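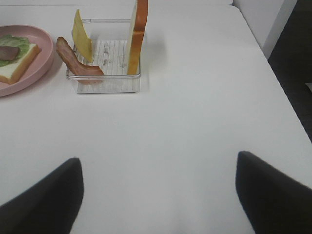

A sandwich is food held on or between pieces of bread. Most people picture two slices with something in the middle, but one slice is enough. A sandwich with no bread on top is called an open-faced sandwich. The one on the pink plate is that kind. It has a square slice of white bread, a green lettuce leaf with ruffled edges, and a dark brown slice of meat on top of the lettuce. Next to it is a clear box with more food pieces standing up inside.

What you can learn on this page

How a sandwich is built, what each layer does, why the order matters, and how to pack one so it is still good at lunchtime. There is an activity at the end that you can do with real food or with play food.

The bottom layer: bread

Bread has two parts. The outside is the crust and the inside is the crumb. (Crumb is the baker's word for the whole soft inside, as well as for the little bits that fall on the floor.)

The crust is darker because the outside of a loaf gets hotter in the oven than the inside does. The surface dries out and turns brown. The inside stays damp, so it stays pale and soft.

If you look closely at a real slice of bread, you will see holes. Those were bubbles of gas. Bakers mix flour and water with yeast, a tiny living thing that feeds on sugars in the dough. As it feeds, it gives off a gas called carbon dioxide. The gas gets trapped in the stretchy dough and makes it puff up. When the dough is baked, the bread sets around the bubbles and the holes stay.

The holes also explain why bread gets soggy. Water moves into small holes easily, the same way it moves into a sponge.

The middle layer: lettuce

Lettuce is a leaf, and like most leaves it is good at holding water inside. It has a thin waxy coat on the outside. That coat slows down water going in and out. When you put a lettuce leaf between the bread and something juicy, like a slice of tomato, the leaf works a little like a raincoat. The bread stays dry longer.

Fresh lettuce crunches when you bite it. The leaf is made of very small parts called cells, and each cell is packed full of water, like a tiny water balloon. The crunch is the sound of many cells breaking at once. Old lettuce has lost some of its water, so it goes limp and makes almost no sound.

Always wash lettuce before you use it and pat it dry with a clean towel. Wet lettuce will make the bread soggy all by itself.

The top layer: the filling

The filling is usually the part a sandwich is named for. A ham sandwich can have lettuce and mustard and pickles in it, and people will still call it a ham sandwich. Fillings can be meat, cheese, egg, fish, beans, nut butter or vegetables. Meat, cheese, egg, fish and beans all have protein, a part of food your body uses to grow and to repair itself.

Some people do not eat meat, and some people cannot eat nuts, eggs or wheat. If you make a sandwich for someone else, ask first.

Open or closed?

An open-faced sandwich is easy to look at and harder to carry. People often eat them sitting down, sometimes with a knife and fork. In Denmark they are a common lunch, and the Danish word for them is smørrebrød, which means "butter bread."

A closed sandwich has a lid of bread, so you can pick it up and wrap it. That makes it better for school, hikes and long car rides.

Packing food in a box

A box keeps food from getting squashed. A clear one lets you see what is inside without opening it. Put heavy things like apples at the bottom and soft things on top. Keep wet foods in their own container.

Food with meat, egg or cheese in it should stay cold. Germs grow slowly in the cold and much faster when food is warm. Use an ice pack if your lunch will be out of the refrigerator until noon.

The Lindsay School lunch test

A class of 24 students at Lindsay School in Dollosbridge wanted to find out how long bread stays dry under a slice of tomato. They made two kinds of open-faced sandwich. One had the tomato right on the bread. The other had a lettuce leaf in between. They started at 9 in the morning and checked again before lunch. The bread with no lettuce had a wet patch about as wide as the tomato slice. The bread with lettuce had a small damp spot near one edge, where the leaf had a tear in it.

You can try the same test at home. Throw the test sandwiches away when you are done — they have been sitting out too long to eat.

Activity: build it five ways

You need bread, a lettuce leaf, one filling and a plate. Play food works well too.

1. Wash your hands if you are using real food.
2. Put the bread on the plate, then the lettuce, then the filling.
3. Take it apart and change the order.
4. Draw each sandwich you make.
5. Stop when you have 5 drawings that are all different.

Is it still a sandwich if the bread is in the middle? What if the lettuce is on the outside? Ask two people and see if they agree.

Words to know

Crumb: the soft inside of bread.
Crust: the firm outside of bread.
Yeast: a tiny living thing that makes dough rise.
Protein: a part of food that helps your body grow.
Cell: one of the very small parts that living things are made of.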